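Last updated: June 2020

Section 2: Filling, flushing and resting your Kesitz piston pen

If you have come straight to this section because the pen has just arrived and you want to write with it, I quite understand, and you will lose nothing by skipping the first section until the evening. It is mostly about the box. All the Kesitz pens share the same filling mechanism, whether you have the Hepburn (the slim one with the screw cap) or the larger Venholm, and the steps are the same for both unless I say otherwise.

A word on names before we start, as people do write in about this. The "section" is the part you grip. The "knob" is the short turning piece at the far end of the barrel. The "seal" is the soft plug inside the barrel that travels up and down when you turn the knob, and the "feed" is the finned black piece underneath the nib. Everything else I shall call by whatever you would call it yourself.

What you will need

A bottle of fountain pen ink, a jug that holds 500 ml or so of cool water, a soft cloth or some kitchen paper you don't mind spoiling, and a cup for the dirty water. An old tea towel under the lot is a kindness to the table. If you bought the Flasteo filling stand you can use it in place of the tea towel, though personally I still put the tea towel down first.

Caution: Use only ink that is sold for fountain pens. Drawing ink, calligraphy ink with shellac in it, and anything described as "Indian" will dry hard inside the feed, and we can't get it out again any more than you can.

Rinsing before the first fill

Each pen is tested with water at the bench before it goes out, so you may find a drop or two in the barrel. There may also be a trace of oil left on the feed from when it was cut, and a new pen that skips or writes pale on its first day is nearly always cured by a rinse. Dario Melis, who set up the bench and wrote the first version of these notes, used to rinse his pens twice, and I have fallen into the same habit.

1. Unscrew the cap and put it somewhere it can't roll. On the Hepburn this takes a turn and a bit; on the Venholm it takes rather longer and you may wonder whether you are going the wrong way. Keep going.

2. Hold the pen by the barrel, nib down, and turn the knob anticlockwise until it stops. It should stop gently. If it feels gritty, or stops short, go to "If the knob is stiff" further on.

3. Lower the nib into the jug until the whole of it is under water, along with the very edge of the section.

4. Turn the knob clockwise, slowly, and watch the window in the barrel. You will see the water follow the seal up.

5. Lift the pen out, hold it over the cup and turn the knob back the other way to empty it.

6. Do the same again until the water that comes out is clear. Four or five goes is plenty on a new pen.

7. Wrap the nib loosely in kitchen paper, stand the pen nib down in an empty mug, and leave it for an hour. Overnight is better if you can bear to wait.

Note: Please don't add washing-up liquid unless the pen still skips after a plain rinse. If you do need it, one drop in the jug is enough, and then you must rinse with plain water until you are thoroughly bored.

Filling with ink

The barrel of the Hepburn takes a little less than the Venholm, though both will see most people through a week of letters. Don't be disappointed if the window shows a bubble at the top after the first fill. There is always some air in the feed, and step 5 deals with it well enough.

1. Check there is enough ink in the bottle to cover the nib. With a new 100 ml bottle this is no trouble at all. With the last of an old one you may have to tilt it, and for that a second pair of hands is very welcome.

2. Turn the knob anticlockwise to the stop, just as you did for the rinse.

3. Dip the nib until the ink comes over the edge of the section. Try not to rest the point on the bottom of the bottle. The nib is springy but it isn't a spade.

4. Turn the knob clockwise until it stops, then count slowly to five with the nib still under the ink.

5. Still in the bottle, turn the knob back half a turn to push out the air, and then forward again to the stop.

6. Lift the pen out and, holding it over the bottle, let three drops fall by turning the knob back very slightly. Then turn the pen nib upwards and close the knob fully. This leaves a small pocket of air behind the feed, and stops the pen from dropping a blot on your first page.

7. Wipe the section and the underside of the nib. Wipe towards the point, never back from it, and don't scrub between the fins.

8. Put the lid back on the bottle. I only mention it on account of my own carpet.

Caution: Never force the knob past its stop in either direction. The thread inside is cut fine so that the seal moves evenly, and it will not put up with a determined wrist. A stripped thread means a new barrel, and new barrels are not covered by the guarantee when the thread has been forced.

Changing colours

You can go from one blue to another blue with a couple of flushes and not worry very much. Going from a dark colour to a light one wants more patience. Black, and most of the deep greens, will linger in the feed long after the barrel looks clean, and you will see it creep into your new colour for a page or so. If you are moving to a yellow or a pale grey I would flush the pen in the evening, leave the nib standing in a little clean water overnight, and flush again in the morning.

Reds are a law unto themselves. Some of them will tint the ink window pink for good, whatever you do, and although this does no harm to the writing it does bother some owners a great deal. If you think you will be one of them, try the red in a cheaper pen first and leave it there for a month before you decide.

Please don't mix inks in the barrel. Two inks from different makers can turn to sludge together, sometimes after a day or two of behaving perfectly well. If you enjoy mixing (and I do!) mix them in a small glass jar, leave the jar on a shelf for a week, and look for anything settling at the bottom before it goes near a pen.

If the knob is stiff

A pen that has been used every day for a year or so will often begin to feel a little tight. This is only the seal running dry against the wall of the barrel, and it wants a smear of silicone grease. You will find a small pot in the service pouch, or you can order another as part 119 from the card at the back of this booklet.

1. Empty the pen and flush it until the water is clear.

2. Unscrew the nib and feed together, as one piece, by gripping them lightly between finger and thumb and turning anticlockwise. If they won't move, soak the nib end in cool water for an hour and try again. Pliers have no part to play in this.

3. Turn the knob until the seal is as close to the open end as it will come.

4. Take a cocktail stick and pick up a speck of grease smaller than a grain of rice. Dab it around the inside wall of the barrel just ahead of the seal.

5. Work the knob up and down its full length several times. You should feel it ease.

6. Wipe away any grease you can see near the open end, and screw the nib and feed back in until they are snug.

Note: Petroleum jelly is not a substitute. It swells the seal, and after a few weeks you will have a stiffer pen than you started with. Torquil Haldane, who looks after our repairs, can tell from across the bench when somebody has used it, and he will mention it in his letter, though always very politely.

Resting the pen

If you know you won't be writing for more than a couple of weeks, empty the pen. I am as guilty as anybody of leaving one in a drawer at the beginning of December and finding it again well into the new year with a crust where the ink used to be. A dried-up pen isn't ruined, so don't despair, but it may want two or three days of soaking and flushing before it comes right.

1. Empty the ink into the cup. Don't return it to the bottle.

2. Flush with cool water until clear. Warm water is tempting and we would ask you to resist it, as heat can loosen the band around the ink window.

3. Dry the nib on a cloth, then leave the pen uncapped overnight, nib down in a mug with a twist of kitchen paper.

4. Set the knob so that the seal sits in the middle of the barrel. Left at one end for months it can take a set, and feel sticky the next time you use it.

5. Cap the pen and lay it flat, out of the sun. A drawer is perfectly good and so is the box it came in.

For pens in daily use there is much less to do. Cap it when you stop writing, keep it nib up in your pocket or bag, and give it a flush every third or fourth fill even when you are staying with the same ink.
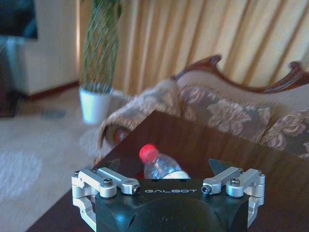

When you carry it with a full barrel, check now and then that the knob is closed, and wipe out the inside of the cap with a twist of damp kitchen paper whenever ink has found its way in there.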